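4.2 Stray items and the clearing of shared tables

Participants in the Penrose study were asked to clear a shared worktable until, in the words of the instruction card, "you would be happy to leave it." The card was kept vague on purpose, and the participants repaid us by being vague as well. Over 19 sessions we logged 463 items, most of which went where anyone would expect. Cups went to the sink and pens went to the pen jar, including the pens that did not work.

The trouble came from what we call strays: small, flat, light things with no obvious home. A stray is too slight to be put away and too visible to be forgotten. Large items were dealt with early, often with some show of effort. Strays were walked around, leaned over and, in several sessions, wiped around with a cloth. Figure 3 gives the typical late condition of a table, with one stray left in the open and the larger things out toward the sides.
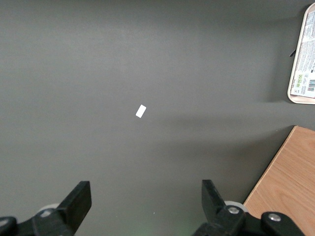
Figure 3. Small white item, possibly a scrap of paper or a label, on a dark gray tabletop. At upper right, a beige tray with a printed sheet.

Freya Dunmore objected, on reading a draft of this section, that a scrap in the middle of a table is not a tidying problem at all but a reading problem: people leave it alone until they know whether it says anything. Her point was that a blank scrap is trash and a written one is somebody's, and that picking it up to find out makes you responsible for it. We have kept our term, which was already in the tables, but the objection is a fair one and we return to it in Section 5.

It also fits what participants told us afterward. Asked why they had left a stray, 70 percent said it might belong to someone. Asked who, they were less forthcoming. Printed matter attached to something bigger – a sheet in a tray, a sticker on a lid – caused no such worry and was treated as part of the thing it came with.

The Grano coding scheme has no category for an item that has been noticed and politely ignored, so we added one. Both coders found it easy to apply, having desks of their own.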